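Nalstead Repair and Reuse Library
Progress report to the Druvik Fund, second quarter of the grant

What we said we would do

In the application we promised to open the lending side of the library three days a week, run a monthly mending evening, and lend out 300 items by the end of the second quarter. We have lent 297. We considered lending ourselves three staplers on the last afternoon and decided that the Fund deserved better.

Lending

The most borrowed item remains the carpet cleaner, which has seen more of Nalstead than most of its elected officials. Second is the long ladder. The pasta machine, which we argued for at some length in the application, has gone out once and came back the same day. We have moved it to a lower shelf.

Late returns were worse than in the first quarter. We had set the late fee at a level meant to be friendly, and borrowers took it as a very cheap rental extension. Starting in April the fee doubles after the first week. Two regular offenders have already told us this is outrageous and then brought back the hedge trimmer, so we are hopeful.

Mending evenings

We held the three evenings we had planned. Between them, people brought in 71 things to be mended, most of them lamps, toasters and pants. The lamps are easy. The toasters are mostly crumbs. Pants are where the real demand is, and we had one sewing machine and a line out the door. We'd like to move part of the unused advertising money to a second machine and a decent box of thread. The advertising money is unused for the reason just given: there was already a line out the door.

We also had to turn away anything with a microwave in it. Our insurer was very clear about this, in a letter longer than our lease.
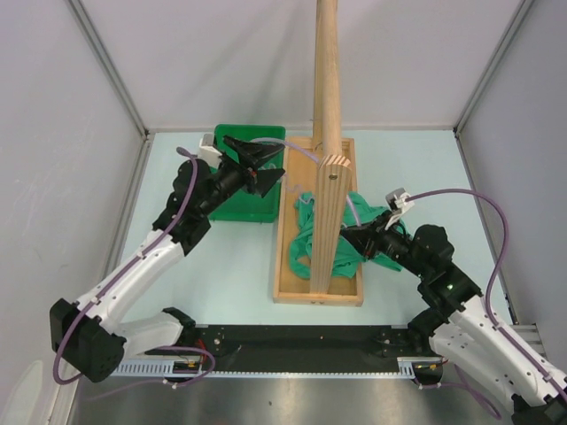 Green cloth and a wooden tray, with a green bin behind.

The building

The move into the old Okonkwo furniture store went ahead five weeks late. The landlord had described the roof as "basically fine," and we now have a working knowledge of what "basically" covers. The repair was paid for by the landlord after a polite exchange of letters and one less polite one. No grant money went into the roof.

The heating works in the front room. In the back room it has two settings, off and Florida. A part is on order and has been on order since we moved in.

Catalog software

We switched from the spreadsheet to Pledar, the lending catalog named in our budget. It cost what we said it would. The import went well apart from one column, which put every item in the category "Camping." For most of a Tuesday we were the best-equipped outdoor center in the county. This has been fixed, except for the punch bowl, which is still listed under camping and has been borrowed twice that way.

Money

Spending is under budget on advertising, on budget for rent and software, and over on shelving. The shelving overspend comes from buying the cheap kind first. The total is within the amount released for the quarter, and the full ledger is attached as Appendix A.

What we need from the Fund

Approval to move the advertising money as described, and 7 more weeks for the accessibility work on the side entrance. The contractor has given us a start date, which makes it the fourth start date. We will send a short note when the ramp is in, and the next full report at the end of the third quarter.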